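September, Stotville bench, 2:15 pm

Handover rules for the card task, as agreed with Fomstead. Person and gripper both hold the card before either lets go. Speed cap stays on whenever a hand is inside the line. Fingertips on the card edge only, never between the segments.

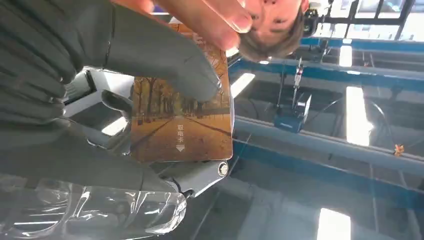 Grip force limit goes in the log before each run, with initials. Run 13 has no entry, so it doesn't count. Still to do: ask Moser which stop category they want on release.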